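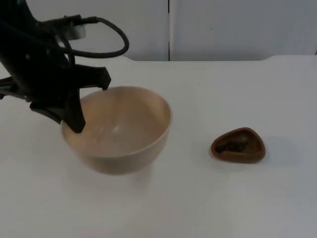
Fig. 1. A large beige bowl on a white table.

Ceramic Materials for Beginners
Handout for Unit 4: Clay, Water and Shrinkage
Version of 2019-03-29

4.1 What we covered before

In Unit 3 we spoke about where clay comes from and why a clay from a river bank does not behave like a clay from a mine. Please keep those notes near you, as I will use the words "primary clay" and "secondary clay" again without explaining them. If you missed that unit, read the two pages on weathering of feldspar first.

In this unit we look at water. Many students think of water only as the thing which makes clay soft. For the potter it is also the main cause of cracks, and most of the cracks that students bring to me had their beginning long before the kiln.

4.2 Where the water is

A lump of clay that is ready for throwing contains water in several places. We will use these names in the course:

Pore water. It fills the spaces between the particles. It leaves the clay during ordinary drying in air. In the early part of drying, the particles come closer together as this water goes away, and the piece becomes smaller.

Adsorbed water. A very thin layer that is held on the surface of the particles. It does not leave completely at room temperature. A piece which feels dry in the hand still has some of it, and this is why we heat slowly at the start of the first firing.

Chemical water. It is part of the mineral itself. It leaves only in the kiln, for kaolinite mostly between 450 and 600 degrees Celsius. After this point the clay cannot be made soft again with water.

Students often mix up the second and the third. Adsorbed water can return if the dry piece stands in a damp room. Chemical water does not return in any practical time.

4.3 Stages of drying

Plastic: the clay can be shaped and keeps the new shape.
Leather-hard: the clay is firm but can still be cut. Handles and foot rings are made now.
Bone-dry: the clay is light in color and breaks easily. Do not lift a bowl by the rim at this stage.

Almost all of the drying shrinkage takes place before the end of the leather-hard stage. After that, the particles already touch each other. More water goes out, but its place is taken by air and the size changes very little. It follows that you must be careful with speed in the first part. A leather-hard piece that has dried evenly can go on an open shelf.

4.4 Linear shrinkage

We measure shrinkage along a line. Make a flat bar of clay, and with a ruler mark on it two points exactly 100 mm apart. Let it dry on a board, turning it over from time to time so that it stays flat. Then measure the distance again.

Linear shrinkage in percent = (wet length - dry length) / wet length x 100

Example. The wet length is 100 mm and the dry length is 93 mm. The linear drying shrinkage is 7 percent.

When the bar is fired, it becomes shorter again. For the total shrinkage, put the fired length in the place of the dry length. Always divide by the wet length. A frequent mistake is to calculate drying shrinkage and firing shrinkage separately, each with its own starting length, and then to add the two percentages. The result is close to the true value but it is not correct.

If you need a fired bowl of a certain width, you have to work in the other direction:

Wet width = fired width / (1 - total shrinkage)

The shrinkage must be written as a decimal. For a total shrinkage of 12 percent and a fired width of 22 cm, the wet width is 22 / 0.88 = 25 cm. Please do not simply add 12 percent to 22 cm. You would get 24.6 cm and the bowl would come out a little too small.

4.5 Why bowls warp and crack

A bowl does not dry at the same speed everywhere. The rim is thin and has air on both sides, so it dries first. The base is thicker and sits on a board, and it stays wet for a longer time. The rim wants to become smaller while the base is still large. The difference makes stress in the wall.

Cracks in the shape of an S in the middle of the base are a well-known problem. They are connected with clay that was not compressed well during throwing, and with water left standing inside. Press the floor of the bowl firmly from the edge to the center and back, and take out the water with a sponge before you cut the piece from the wheel.

Advice for wide bowls:
Cover the rim with a strip of thin plastic for the first night.
Turn the bowl upside down as soon as the rim can carry the weight.
Keep the board away from windows and heaters.
Make the base and the wall of similar thickness.

4.6 Clay bodies used in the practical

We have two bodies in the store this term. Clostent is a smooth white body and it is pleasant for throwing, but it shrinks more and does not forgive fast drying. Grandero contains grog, that is, clay which was already fired and then crushed. The grog does not shrink again, and so the whole body shrinks less. It also opens small paths through which water can leave. Your hands will notice the difference after an hour at the wheel.

Do not mix scraps of the two in one bucket. The recycled clay is for everybody, and a mixture with unknown shrinkage makes the calculations of 4.4 useless.

4.7 Exercises

1. A test bar has a wet length of 100 mm, a dry length of 94 mm and a fired length of 89 mm. Calculate the drying shrinkage and the total shrinkage.

2. A body has a total shrinkage of 10 percent. What wet width is needed for a fired bowl of 18 cm?

3. A wet lump weighs 2,000 g. After complete drying it weighs 1,500 g. Calculate the water content, first as a percentage of the wet weight and then as a percentage of the dry weight. Your second answer should be near 33 percent. Say which of the two you would write on a label, and why the label must state the basis.

4. Explain in your own words why grog lowers the shrinkage of a clay body. Five or six sentences are enough.

Bring your written answers together with your dry test bars. Scratch your initials and the name of the body into each bar while it is still soft, as ink burns away in the kiln. The fired bars will be measured in June, before the unit on glazes.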